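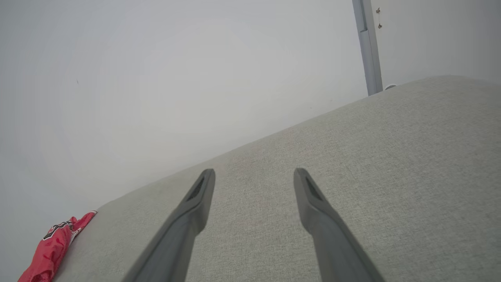
Setting up the Rerkero gripper kit for clothes

The Rerkero kit from Durkmont comes with two plastic fingers, a wrist camera and a teaching handle. Out of the box it is set for hard items such as cups and boxes. Cloth needs different settings. Allow one evening for the job.

1. Mount the fingers with the slots facing in. Tighten both base screws, then open and close the gripper from the handle. The tips should meet evenly.

2. In the Grip menu, change the profile from Rigid to Soft. Set closing force to 3. The default is 5, and on our unit it left marks in thin knits.

3. Pick a work surface. A sofa seat is fine, but cushions give under pressure, so set the lowest travel point by hand. Bring the fingers down until they just touch the fabric, back off a little, and press Save Floor.

4. Put down one garment in a color that stands out. A red jersey on light gray upholstery is easy for the camera to pick up.
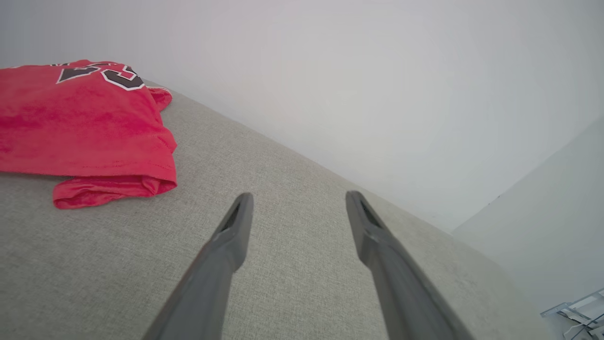 Dušan Zelenák
Product Reviewer, Irthorpe Home Workshop

5. Start each run with the fingers open and clear of the garment. Use the handle to guide the arm to a folded edge or hem, close, lift, and release. Press Keep if you want to save the run.

6. Record 14 runs before you start training. Move the garment between runs, and fold it differently in at least four of them.

The manual skips step 3, and our first runs in October were wasted on it. Durkmont support replied the next day with the Save Floor instructions.

The kit is sold with or without the Sauerland table clamp. Buy the clamp if your arm has no fixed base.

Last updated 11/7/25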